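okay so a few of you asked what happened with the play burger shop, the one I kept saying I'd set up "this weekend" since June. It's up! It's open! The burgers are pretend and the line is very short

the whole idea is that the ingredients get sorted into clear bins and you build on the tray in the middle, on a sheet of paper like at a real counter 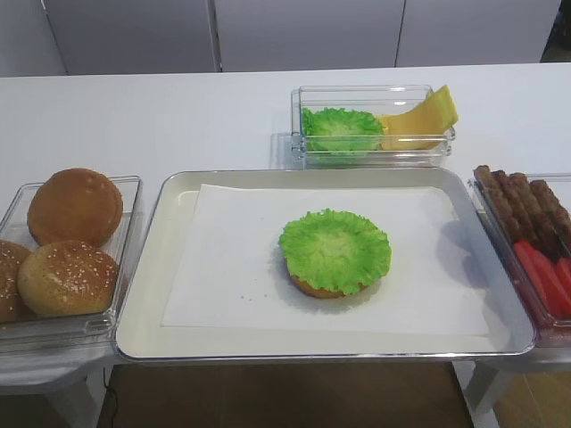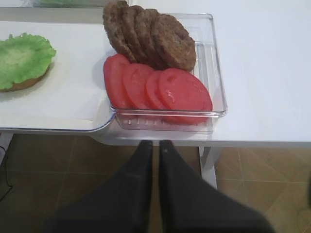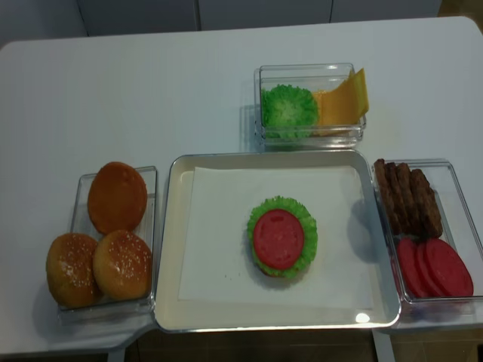 my nephew Muchen Yuan (age 7, very strict) has named it Skokia Burger and I am not allowed to call it anything else

things I got wrong the first time: I had all the food in one big tub. Every order started with someone digging to the bottom for the cheese and half the pieces ended up on the floor. Little bins fixed that the same afternoon. Wish I'd done it a month ago

the bins are leftovers from when I sorted my sewing stuff, so free. The play food I got secondhand, 18 dollars for a huge bag, and yes I washed every single piece before anybody touched it

lettuce is the star btw. It's so frilly! Everybody wants extra lettuce. The cheese will not lie flat for love or money and I've stopped trying

we do order cards now. I say "bun, lettuce, tomato, hold the cheese" and he has to build it in that order, and then we swap and he gives me something horrible like patty patty patty tomato patty. I fell over on that one twice (the burger did, I mean. I was sitting)

prices are 265 for a plain burger and 10 for the deluxe. I asked about this and was told it's a sale

someone asked about paper, it's just white paper cut a bit smaller than the tray. Change it when it gets drawn on. Ours gets drawn on a lot

cleanup is the part I was dreading and it's fine?? buns in the bun bin, patties standing up on edge so they all fit, done before the pasta water boils

next up he wants fries and a drive-thru. I'm thinking yellow felt for the fries, and the drive-thru is going to be the hallway. If you've made felt fries that don't come apart at the corners please tell me how you stitched them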